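# Bimanual result from our bench: letting one arm wait (long post, get a brew)

**sukby_bench**

Hello all! I promised in March that I'd write up what we've been doing with the two-arm setup, and I'm sorry it has taken me this long. Those of you who followed the Silleck thread will remember the complaint: when both arms are driven by one policy, they're lovely apart and hopeless when the fingertips come close together. They dither. Each one seems to be waiting for the other to make up its mind, and you sit there with your tea going cold watching them tremble at each other.

What we tried is very simple, and I'm a bit embarrassed by how simple. We kept the single policy, but added one extra output per arm, a sort of "hold" value between nought and one. When it goes high, that arm's target is frozen until it drops again. We labelled the holds by hand in 80 demonstrations, which took two of us far more evenings than I'd like to admit (the marking tool is called Llewellyn, it is ugly, and you're welcome to it).

Then 18 trials with the hold output and 18 without, same start poses, nothing retuned in between. With it, the arms got stuck in the close zone 3 times. Without it, they got stuck in over half. I know that's a small test! I'm only saying it was enough to make us carry on.

**plainbearing**

Really nice to see somebody post the dull version of an idea and have it work. Did you count a slow approach as stuck, or only a full stop?

**sukby_bench**

Thank you! Stuck meant neither fingertip made progress for the whole of our time limit, so a slow approach that got there in the end was counted as fine. I did wonder about that — it's a generous rule, and it's generous to both conditions.

**Skerkberg**

I'm going to be the grump again, sorry. You've given one condition extra labels made by people who knew what the test was. The hold output may be doing very little, and the labelling may just have taught the network where the close zone is. A fair comparison would give the plain policy the same labels as a side task and let it ignore them when moving.

**sukby_bench**

Not grumpy at all, and it's a fair point. I'd half thought of it and talked myself out of it on the grounds that the labels are the method. Reading it back in your words, I don't think that will do. I'll run the side-task version before I claim anything stronger.

**tinfoil_and_string**

I don't agree with Skerkberg here, or not completely. If the labels are cheap and the arms stop dithering, I'm happy to call it a result whichever part of the network deserves the credit. Most of us want the thing to work on a Tuesday-sized budget. What I'd worry about is both holds going high together. Then you've built a very polite deadlock, surely?

**sukby_bench**

Yes! We had exactly that early on, and it was maddening. Now if both go above the threshold, the arm with the lower value is let go. It's a plain rule bolted on at the end and there's no learning in it, so purists may look away.

**Skerkberg**

The tie-break could be most of your gain, then. Try the tie-break with random holds as well. I would put money on it doing better than you expect.

**tinfoil_and_string**

Ha, I'd take that bet, but only a small one.

**plainbearing**

Could we see the bench, please? I'm trying to picture how near the tips are when you say "close zone", and whether the wrist views have anything much to look at besides table.

**sukby_bench**

Of course, four from the bench below. I should say I chose the distance for the close zone by eye, so if anyone has a more principled way of setting it, I'd be very glad to hear it. I'll put the random-hold runs in this same thread when they're done, along with the side-task version, and the Llewellyn files too once I've tidied the worst of them.
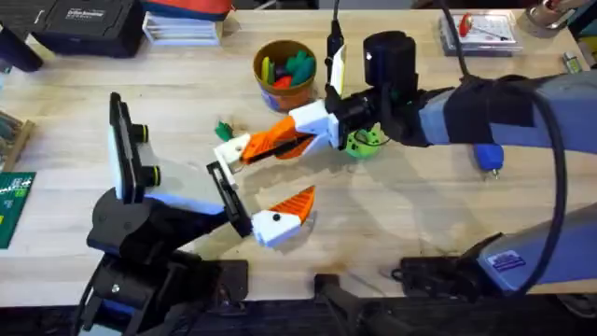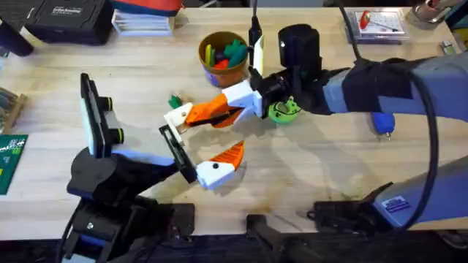
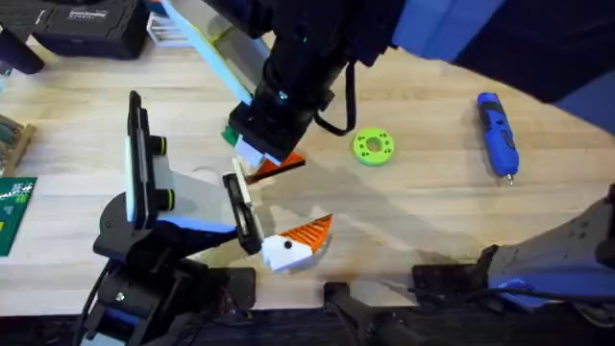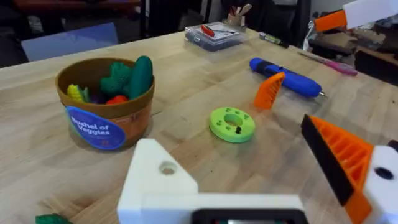
*First two: fingertips near each other over the table. Third: the arms further along the bench top, lime-green ring lying flat. Fourth: wrist view, with the ring and the veg basket.*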